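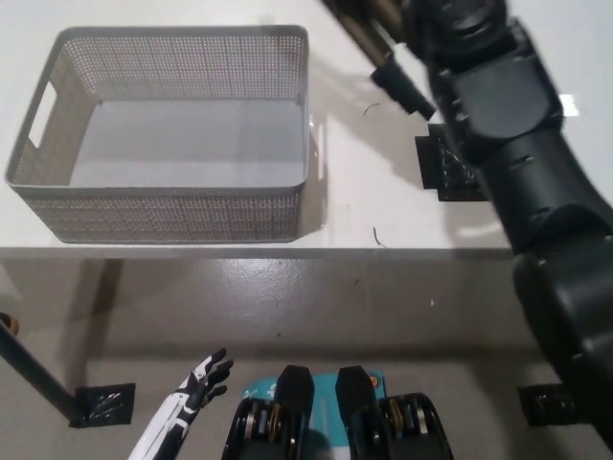

How do I get a rain-affected match to show the revised target on the Palluron scorecard?

Open the match, go to Innings 2, tap Interruption and enter the overs lost. The revised target then replaces the old one on the public scorecard the next time you save a ball.

Ticket: Revised target correct in scorer view, wrong on public page
Opened by: Covadonga Llorente, scorer, Cilside Cricket Club
Handled by: Patricio Barrios, Palluron support
Opened: June 3, 2025
Status: Solved, fix going out in July

Covadonga Llorente
Hello! First off, I love this app. I've scored for Cilside in pencil for years and the wagon wheel alone has won me over (our opening bowler now asks to see his after every spell, whether it's flattering or not). But I've got a puzzle for you. We played Dralludgate in a 40-over game. They batted first and made 202. Rain came during our reply and the umpires took three overs off us. I put the interruption in, and my tablet gave me a new target straight away, which matched the umpires' sheet. Lovely. The public page, though, went on saying we needed 203, right to the end of the match! We had people following at home who thought we'd lost when we'd won with a ball to spare. The result line now says "Dralludgate won", and our captain is being very good about it, considering.

I've tried logging out and in, and I've tried a different browser. Same thing on my phone.

Patricio Barrios
Hi Covadonga, what a finish to be scoring! Thank you for such a clear report, and congratulations to Cilside. Your tablet's figures look right to me, so the sum has been done properly and the trouble is in what gets sent to the public page. Could you tell me two things? Were you online when you entered the interruption, and did you enter it between balls or in the middle of an over?

Covadonga Llorente
Middle of an over, four balls in. As for being online, good question. The signal at our ground comes and goes, mostly goes, and it's worse in the rain when everybody crams into the pavilion and gets their phone out. I'd guess I was offline. The little cloud was grey, if that helps? I only noticed it when I was drying my pencils. (Yes, I still keep the paper book as well!)

Patricio Barrios
The grey cloud helps a lot! It means the tablet was saving everything up to send later. Please keep that paper book going too, it's a great thing to check against.

I've set up a test match here with the same numbers as yours and tried it four ways.

Online, interruption between overs: public target changes.
Online, interruption mid-over: public target changes.
Offline, interruption between overs: public target changes once the tablet reconnects.
Offline, interruption mid-over: public target stays at 203.

So there it is, your bug, on the first afternoon of looking! When the tablet reconnects it sends the unfinished over first, and that over still carries the old target with it. The interruption arrives next and gets treated as older than the over, so it's dropped from the public page. Your own tablet never loses it.

For your match, please try this:

1. Get the tablet on a good connection and wait for the cloud to turn blue.
2. Open the match and choose Edit, then Innings 2.
3. Tap the interruption and press Save without changing anything.
4. Go back to the match page and press Send Again.
5. Check the target on the public page before you look at the result line. The result can take a few minutes longer.

Please don't delete the interruption and put it in fresh. That moves it to the end of the innings and you'd have a new muddle.

Covadonga Llorente
Steps 1 to 4 done at the kitchen table. Target is right! Result line still says Dralludgate won. I've made a cup of tea and I'm refreshing it like a teenager waiting for exam marks.

Covadonga Llorente
It's changed! "Cilside won". I've sent it to the whole team. One more thing while I've got you: the league table on the Garrido league page still gives Dralludgate the points. Is that you or them?

Patricio Barrios
Brilliant! The table is theirs, but it reads our results overnight, so have a look tomorrow morning. If it hasn't moved by then, send their results secretary the link to your match page and they can pull it in by hand.

Covadonga Llorente
Checked over breakfast and the points are ours. Thank you so much, this was far more fun than I expected a support ticket to be. Is there anything I should do differently if it rains again? (It will rain again.)

Patricio Barrios
If the cloud is grey and you're mid-over, enter the interruption as normal, then do steps 2 to 4 when you're back online. Between overs you've nothing to worry about. The proper fix is written and will be in the July update, and I've added your match to the set we run before each release, so every new version will have to get Cilside against Dralludgate right.

Ticket closed by Covadonga Llorente.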